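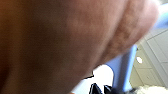
Piel en primer plano, con un pliegue en diagonal.

Libertad religiosa y derecho internacional
Apuntes de la sesión 3: registrar lo sagrado

0 comentarios · 23 veces compartido

Empezamos donde lo dejamos el jueves, con la pregunta de Krishnamoorthy Pillai: si la libertad de religión está en todas las constituciones, ¿para qué se necesita un formulario? Le prometí una sesión entera y aquí la tiene.

1. Lo que dicen los textos

El artículo 18 de la Declaración Universal y el artículo 18 del Pacto Internacional de Derechos Civiles y Políticos comparten número, lo que ha ahorrado muchos disgustos en los exámenes. Comparten también la idea central: toda persona puede tener una religión o creencia, cambiarla en el caso de la Declaración y «tener o adoptar» la de su elección en el caso del Pacto. El cambio de verbo costó largas discusiones entre diplomáticos. Léanlo despacio.

Distingan siempre dos planos. El fuero interno (creer, no creer, dudar a ratos) no admite restricción alguna. El fuero externo, es decir, la manifestación, puede limitarse si la medida está prescrita por la ley y es necesaria para proteger la seguridad, el orden, la salud o la moral públicos, o los derechos y libertades fundamentales de los demás. Casi todo el derecho de esta materia vive en esa lista, y casi todos los gobiernos que quieren cerrar un templo encuentran algo en ella que les sirve. El orden público es el favorito. La salud tuvo su temporada.

La seguridad nacional, que sí figura en otros artículos del Pacto, no aparece en el 18. Quien la invoque en la práctica de la semana que viene perderá puntos y el respeto de la primera fila.

2. Tres modelos de registro

a) Registro voluntario. La comunidad se inscribe si quiere personalidad jurídica: cuenta bancaria, contrato de alquiler, pleitos con el vecino. Si no, reza igual.

b) Registro escalonado. Existen categorías, y las de arriba disfrutan de capellanías, exenciones y sillón en los actos oficiales. Las de abajo disfrutan de la esperanza de ascender. El problema jurídico es la discriminación, sobre todo cuando los requisitos de ascenso son la antigüedad o el número de fieles, dos cosas que una comunidad nueva tiene difícil improvisar.

c) Registro obligatorio. Sin inscripción, el culto colectivo es ilegal. El Comité de Derechos Humanos y los relatores de Naciones Unidas han sido poco amables con este modelo. Los Estados que lo aplican suelen contestar que el trámite es sencillo.

3. Caso práctico: la comunidad de Tlapale

Trabajaremos con el expediente repartido en clase. Tlapale es una región autónoma con ley propia de cultos. La ley exige 125 firmas de adultos residentes para inscribir una comunidad y prohíbe alojar a estudiantes religiosos en centros no inscritos. La escuela monástica de Ovo, fundada por la maestra Kurniawati Purba, tiene 865 residentes. Firmas, por tanto, le sobran. Lo que no tiene es la residencia legal de la mayoría, porque el padrón se niega a empadronar a quien vive en un centro no inscrito, y el centro no puede inscribirse sin empadronados.

Sekar Jugah preguntó si esto era un error de redacción. La administración sostiene que no. Yo tampoco creo que lo sea, por razones distintas.

El gobierno regional ordena además reducir el número de residentes alegando riesgo de incendio. El informe técnico, encargado a la consultora Provilico, ocupa 23 páginas y menciona el fuego en una. Las demás tratan del «crecimiento no armonizado del entorno».

Para la discusión:

Identifiquen qué medida afecta a la manifestación individual y cuál a la colectiva. Ragnheiður Eyvindsson defendió que la orden de reducción toca también el fuero interno, por la vía de la enseñanza. Es una tesis valiente. Quien quiera sostenerla, que lea antes el Comentario General 22, párrafo 4.

Apliquen el test de necesidad al argumento del incendio. ¿Había medios menos gravosos? Los extintores existen.

Valoren si el círculo del padrón equivale a una prohibición encubierta. No basta con escribir «kafkiano» en el margen.

4. Lecturas

El Comentario General 22, entero, que es corto. Del manual de Senga Aitken, el capítulo sobre personalidad jurídica; el siguiente, sobre el caso Jamine, es optativo y bastante mejor. La copia de la biblioteca está subrayada por alguien con opiniones muy firmes y un rotulador verde. No las citen como doctrina.

La práctica se entrega por escrito, dos folios como máximo, antes de las nueve de la mañana del jueves. Las notas al pie cuentan para la extensión.

Compartir (23) · Comentarios (0)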